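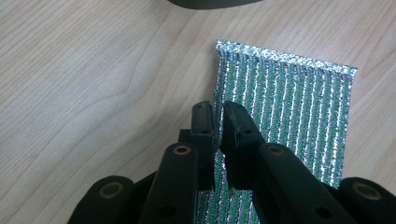 How do I hem sparkly striped fabric that frays at the side?

Lizelle Sithole
March 2024

Hi all! I picked up a piece of striped fabric at the Zanetau remnant sale and I'm a little bit in love with it. Soft green stripes, glittery silver lines between them, and a crinkly silver band along the top that catches the light like crazy. I want to turn it into a table runner for my sister's place, and it looks so good against pale wood that I keep laying it out on the table just to look at it!

Trouble is the right side. The silver is going fuzzy there and the edge isn't very straight. The top left corner also wants to curl up. Can I trim the fuzz and hem it like normal, or will it keep coming apart? My machine is a basic Flillberg and I've only ever hemmed cotton.

Ibrahim Anozie

Ooh, lovely stuff to work with once you get the hang of it. I made a set of 11 napkins out of something similar in December and they still look great.

Don't trim first. Run a line of small zigzag stitches down the side, a little in from the fuzzy part, and then cut away what's outside it. Go slowly and don't pull, or the stripes will go wavy on you. After that, fold over 15 mm, fold again so the raw edge is hidden, and hold it with clips. Pins can snag the shiny threads. Fresh needle too, please!

For the corner, put a cotton cloth over it and press with the iron on low, no steam. I set mine to 110 degrees, but try a scrap before you touch the real thing. Some metallic threads shrivel up with heat. I'd keep the iron off the crinkly band completely. The bumps are the best part and you don't want them flat.

If the hem feels bulky at the ends, sew a narrow ribbon over the edge. Plain gray looks great next to silver.

Usman

fray glue works, I use the Vamcombe one. 3 thin coats and let it dry in between. goes a bit stiff but on a runner who cares. Love the green btw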